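How to Check a Breaking Local Story Before You Pass It On

Updated 10/10/2023

A house fire in Kiltness got 700 shares last March under the headline "Family Trapped." The family was at a restaurant. The fire department's own log said so the next morning, and I doubt many of the people who shared the first version ever read it.

I don't trust early reports, including the ones I have written. Take these steps before you repeat one.

1. Find the first version
Search the street name and the type of call, then sort by oldest. Most local stories are copies of one post or one scanner listener. If five sites have the same odd phrase in them, you have one source, and it may be a guy with a radio and a bad signal.

2. Look at who is talking
"Officials say" could mean the chief or someone coiling hose. Look for a title and an agency. If the story has neither, treat it as a rumor, even when it comes from a paper you like.

3. Don't lean on scanner talk
Dispatchers repeat what callers tell them, and callers are scared and often wrong. A call goes out as a "water rescue" and ends up as a kayak that slipped its rope. Scanner talk tells you where the trucks were sent. I wouldn't use it for anything else.

4. Ask for the incident report
Call the records desk on the non-emergency line. Give the date, the address and a rough time. Pamville charges $3 a report. Dovdale wanted $82 from me for a single file, which I still think was a way of making me go away, so ask about the fee before you send anything in. If they say the report isn't ready, ask when it will be and write down the answer.

5. Read the times
Compare the dispatch time, the arrival time and the time units cleared. A "two-hour rescue" that cleared in 25 minutes is a story somebody stretched. Do the same with crew counts. I once saw "125 responders" in print for a call that drew four trucks, and I'd like to know who counted.

6. Check the picture
Old photos get attached to new fires all the time. Run a reverse image search, then check the season, the truck lettering and the street signs. No match proves nothing by the way. It could still be from the wrong town.

7. Save what you find
Posts get edited quietly. Keep a screenshot and the link together, with the time you took it, and keep a second copy on a separate drive. I used the Karagiannis clipping tool for a while, but it dropped captions and I went back to plain folders. 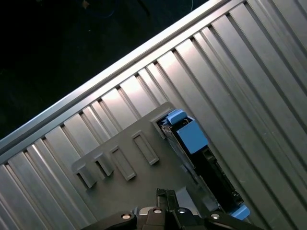
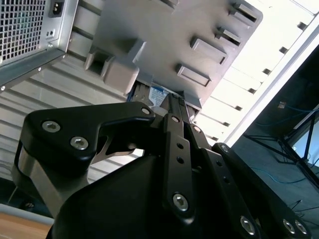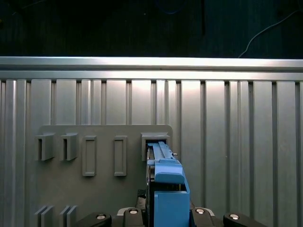
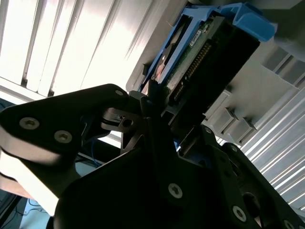 Last photo: hard disk drive in a blue plastic caddy.

8. Go back to it
Look again in a week. If the story has changed and there is no correction on it, write to the editor and quote both versions. You may not get an answer. I get one less than half the time.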